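I've been keeping a page of kitchen drink notes since we moved to the Redlow house, and the part people ask me for most is the bit on cold tea, lemonade and other things you make in quantity for a warm afternoon. So I've pulled it all together here, with the corrections my neighbor Eldana Ayele has penciled in over the years (she is nearly always right, and she knows it).

## Making a big batch of cold tea

Start the night before if you possibly can. Tea that steeps in cold water in the refrigerator comes out softer than tea you brew hot and then cool down, and it hardly ever goes cloudy. I put the bags in at nine or so in the evening and lift them out when I come down for breakfast. If you forget and have to brew it hot, let it cool on the counter a little while before it goes in the fridge, and don't squeeze the bags, however tempting it is - that's where a lot of the bitterness comes from.

My big jug holds 3000 ml, and for that I use nine ordinary bags of black tea. Green tea wants fewer. I've made it with seven and thought it plenty strong, though my sister would tell you otherwise.

If it does turn cloudy, a splash of boiling water stirred in will often clear it. It tastes just the same either way, so for family I don't bother.

## Sugar syrup, and why I keep a bottle of it

Sugar sinks to the bottom of a cold drink and sulks there. Make a syrup instead: equal cups of sugar and water, warmed gently and stirred until you can't see any grains, then cooled and kept in the refrigerator in a clean jar with a good lid. It will keep for a few weeks. Throw it out if it looks hazy or smells at all odd.

You can flavor it while it's warm, too. Strips of lemon peel are lovely, and so is a handful of mint, but take the mint out after twenty minutes or it starts tasting like a lawn. Ginger can stay in as long as you like!

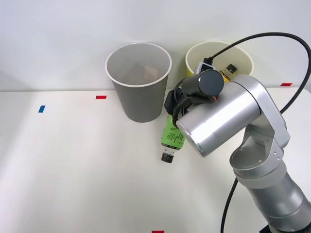 Pouring for a crowd is where most of the mess happens in my house, and I've come around to doing it all at one end of the table, away from the food. Fill the cups no more than two-thirds, especially for children, and go back around for seconds. Paper cups like the two at the back of that white table are light enough to tip if you so much as brush them with a sleeve, so I stand them well in from the front, too, and bring the bottle to the cup instead of holding the cup up in the air. A folded dish towel under the jug catches the drips. And if you have a bottle that glugs, tilt it slowly so the air can get back in past the drink, and it will settle down and behave.

## Ice

Ice picks up the smell of whatever it's living beside, and I once served a very nice lemonade that tasted faintly of onions. Keep your cubes in a tied bag or a lidded box once they've frozen. If the tray itself smells, soak it in warm water with a spoonful of baking soda, then rinse it well.

For a long party I freeze a block in an old loaf pan. One big lump melts far more slowly than a bowl of cubes and doesn't water everything down before the second round. You can freeze lemon slices in it, or some of the tea itself, which is my favorite trick of all (that one came from Yabsira Seyoum, who used to run the refreshments at Wavusside in the summers).

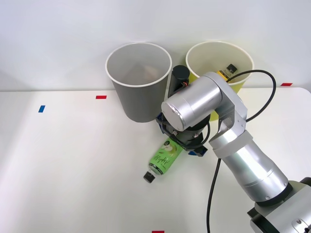 Cubes made from leftover tea are handy even when there's no party on. I keep a bag going from March until the weather turns, and drop a few into a glass of lemonade when I want something a bit grown-up in the afternoon.

## Cleaning up afterward

Tea leaves a brown ring in a jug, and scrubbing only gets you so far. Fill it with warm water, add two spoonfuls of baking soda, and leave it overnight. For narrow bottles, a little uncooked rice with warm water and a drop of dish soap, shaken hard, will get at the places a brush can't reach. Rinse until there are no bubbles at all, then stand the bottle upside down in the rack with the cap off.

Caps want washing separately. Sticky syrup gets into the threads, and an old toothbrush is the thing for that. Eldana boils her metal ones, but please don't try it with plastic - I did, and I had to buy a new jug.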